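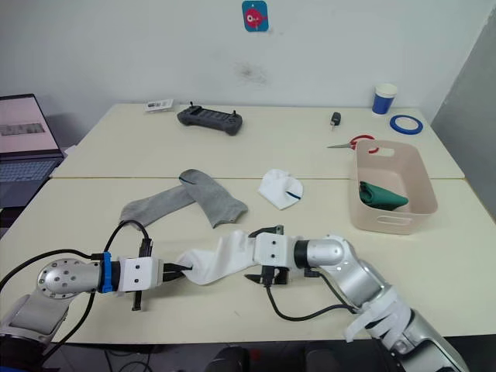 We got to the Rollico plant in Vollau a little before nine on May 28, 2018, and the parking lot was already half full. The company makes office desks, filing cabinets and task chairs, and it opens the place to buyers twice a year. The next one is in October. I went because our office is moving and I have to pick desks for two floors.

Ludivine Coste from the sales office met our group at the front desk and handed out ear plugs and visitor badges. She told us to stay inside the yellow lines and then took us straight to the panel hall.

Boards come in flat on pallets and go to the saw first. The saw is loud even with the plugs in. After cutting, the panels move on rollers to the edge bander, where a strip is glued along each side and trimmed. I asked what goes wrong most often at this step. Ludivine said corners, and pulled a rejected top from the rack to show us a lifted edge. You could get a fingernail under it.

The next room is for drilling and fittings. Most of the desks ship flat, but the Marty line goes out with the legs already attached. It costs more to deliver and saves a day of assembly on site. Two people in our group were there only for the Marty. I sat at one for a while and liked it, though the cable tray is shallow and a power strip with a large plug won't lie flat in it. 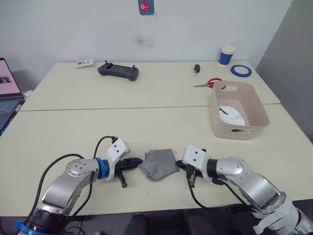 Two arms and a gray sock on the tabletop.

The chair test room was the part I had looked forward to. A weight drops on the seat over and over, and a second rig pushes the backrest. The Drumlow chair comes in two versions, priced at 497 and 556. The higher one has adjustable arms and a seat that slides forward. I am tall and needed the slide. A shorter man from our group said he felt no difference at all — he was going to order the cheaper one.

Lunch was sandwiches in the showroom. Prices were on cards next to each piece, and the discount starts at 100 units, mixed models allowed. We won't reach that. Delivery is quoted at 3 weeks for stock colors. Gray and white are stock, oak is not, and they would not give me a firm date for oak.

I came away with fabric samples and a floor plan form to fill out. The samples are small, so ask for the larger squares if you go. Bring your room measurements too, including door widths. I had the rooms but not the doors, and I had to call the office to have someone measure the one by the elevator.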